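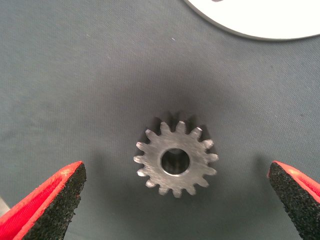

Can a machine take over kitting small parts at the bench yet? For one part type, on cloth, with a person refilling the cloth, it can; for a mixed bin as it comes off the Truvlow line, it can't.

Thursday, Dronurside, bench 2

Picking up from the October notes. Same question as before: can the arm do the Flollgate kits (spur gear, bushing, two washers, clip) without someone standing next to it.

Changes since last entry:

- Fabric mat over the bench plate. Bare plate let the gears skate when one pad touched first.
- Approach height raised 20 mm. Cycle is slower, fine for now.
- Closing speed back to the default. The faster setting saved nothing we could measure.

Gear singles, flat on the mat: 200 attempts, gripper open wide and centered over the part before descent. Most of the misses came late in the run and were all the same miss -- fingers close, gear rotates a little between the pads, one tooth catches on the weave, part tips and drops. Teeth are short and blunt, so there isn't much for the pad to sit against. Grip across two tooth tips holds. Grip with a tip on one side and a gap on the other is where it rolls. With fifteen teeth the second case is what you get on any straight line through the center, so the good grips are slightly off center. Worth adding an offset on purpose and seeing if the numbers move.

Tried going for the bore instead. It is large enough, but the pads are too thick to get in and open. Would need different tips. Parked.

Vision: finds the gear without trouble when it's flat. The arm throws its own shadow over the part on approach and the outline on the shaded side goes soft. Center estimate drifts toward the lit teeth. Fitting to the bore rim gave a steadier center than fitting to the tooth circle. Switched to that and left it.

Two gears stacked: reads as one gear, picks the top one, sometimes drags the other. Gears on edge: not found at all. Washers: found, not picked. Too thin for these pads, they need a lip or a magnet. Clips not attempted.

Comparison, for whoever asks again. Hand kitting is a person with a tray and a scoop, and they feel for the washers without looking. The arm needs the parts separated and lying flat first, and separating them is most of the job. Same story with the home-type tasks the Mizuno trial listed: sorting a cutlery drawer sounds easier than this until you tip the drawer out in a heap. Pick-and-place from a spread layout is usable now. Getting from heap to layout is still a person shaking a tray.

A shaker table would do some of it. The old one in the store handles 2000 g, but it walks across the bench unless clamped, and it marked the gear faces last time. Those already have brushing lines on them so light marks may not matter. Ask Flollgate what finish they accept before spending time on it.

Pads: replace before the next long run. I suspect wear is behind the late misses, but didn't swap mid-run so can't say. Should have.

Next:

- offset grip, new pads, gears only, 1000 picks
- log grip angle relative to the nearest tooth, currently not saved
- second lamp on the shadow side
- washers with the magnet tip, if the adapter plate fits

Adapter plate drawing has the hole spacing wrong. Measure the real one.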